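Two weeks with the Darko trike

29/06/2025

I finally have a three-wheeler in the garage and I can't stop grinning! It's a second-hand Darko, the touring one with the big top box, and I rode it home from Prakar the long way, 90 kilometres of back road with a stop for pie at the Tadent turnoff.

The steering took some getting used to. You don't lean it, you haul it, and on the first few bends I was pushing the bars like a shopping trolley with a crook wheel. By the time I reached the river crossing it had clicked, and I was picking my line early and powering out (what a feeling).

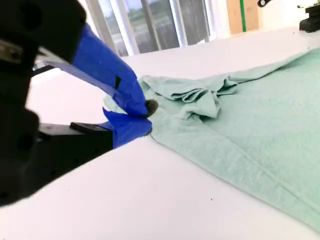
Hanan Qaisi wrote in to say I should drop the rear tyres by 2 psi before blaming the bars, and that the heavy feel eases off a lot once the front end is set up properly. Tried it last night after checking the handbook range, and yes, much nicer over the rough stuff near the quarry!

Fuel is better than I'd hoped too. I've done some 17 litres' worth of pottering and the gauge still looks healthy. The seat is pure armchair, and the colour is a deep maroon that I'd never have chosen new and now adore.

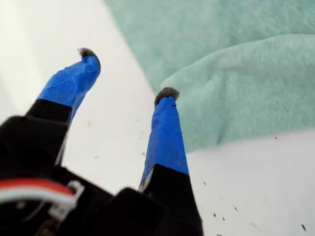 Blue tape, white worktop.

Next up is the Grirkholm run in August, all going well. I still need a decent cover, a phone mount that doesn't rattle and a second pair of gloves.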